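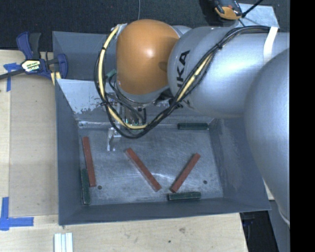 Can machines do the boring jobs yet? Shop and house

Started by benchdog_3

benchdog_3
Posted 14/12/2025
We had the argument again at lunch so I'm bringing it to the forum. My boss went to see a demo at Plavach and came back sure that we can have an arm doing the bin work by April. Bin work for us means a tote of mixed parts gets dumped, and a person picks them out one by one and lays them in a tray facing the same way. It is dull and everyone hates it. My view is that the arm will do the easy 70 percent and someone will still have to stand there for the rest. Who has real experience with this?

marlow_t
We run one on castings. It works fine. You need to stop thinking of it as a replacement for a person and treat it like any other machine that needs feeding and clearing. Ours stops when it can't find a good grip and a light comes on. Somebody walks over, shakes the bin and walks away again.

benchdog_3
How often does the light come on?

marlow_t
Depends on the part. Plain blocks with flat sides, up to 3 times a shift. Anything with a flange, a lot more.

quietlathe
Blocks are the best case, though. Two flat parallel sides, stiff, and they don't tangle. Even then you get the ones that matter, which are the blocks lying right up against the wall of the bin or against each other. The fingers need room on both sides. A person just tips the part with a fingertip and doesn't think about it. I spent most of a winter at Khamphan trying to get an arm to do that one move.

Jocelyn Dhillon
I do integration work, so take this as coming from someone who sells it. quietlathe is right about walls. Sloped sides help some because the parts slide toward the middle, but then they pile up along the bottom edge. What has helped my customers:
Fewer parts in the bin at a time.
A floor that isn't shiny. Bare metal that gets scratched up is hard on some cameras.
Slim fingers.
Enough slack in the cables that the wrist can turn all the way without pulling – I have seen more stops from cables than from bad software.

oldhouse_pete
Meanwhile I would like one to unload the dishwasher. When does that happen?

marlow_t
Not soon. A dishwasher is bin picking with wet glass.

oldhouse_pete
My sister-in-law paid a deposit on the Trastadov home unit. The video shows it folding towels.

quietlathe
Ask how long the video is sped up for. Towels are also the easy laundry. Let me see it do a fitted sheet, or socks.

Przemysław Marciniak
I disagree with the general mood. Five years ago you needed a fixture for every part and a week of programming. Last month I set up a new part in an afternoon on our Prarkness cell. We gave it 600 picks and it missed 3. Our people do not have a better record than that at the end of a long shift. You are all comparing the arm to a careful person on a good morning.

benchdog_3
Was that with parts touching?

Przemysław Marciniak
Some touching. Not heaped.

benchdog_3
That's my point. Ours are heaped, and they have oil on them.

Przemysław Marciniak
Then spread them out first. A vibrating feeder is not expensive compared with the arm. You change the job a little so the machine can do it. We did the same thing when we moved from hand mills to CNC.

Jocelyn Dhillon
Agree with that for a shop. It doesn't carry over to a house, where nobody is going to arrange the kitchen for the robot. In a shop I can clamp the bin to the table and put tape down so it goes back in the same spot every time. Try that with a laundry hamper and two kids.

oldhouse_pete
I would tape my kitchen floor if it did the dishes.

quietlathe
Speed hasn't come up yet. benchdog, how fast is your person?

benchdog_3
I timed 100 parts this morning. Under four minutes, and he was talking to me the whole time.

marlow_t
We are slower than that. But ours runs through lunch and after we go home, until the light comes on anyway.

benchdog_3
OK. I'm going to ask for a trial with our own parts, oil included, before we sign anything. Jocelyn, can I message you about the fingers?

Jocelyn Dhillon
Sure. Send me the part dimensions and the depth of the bin.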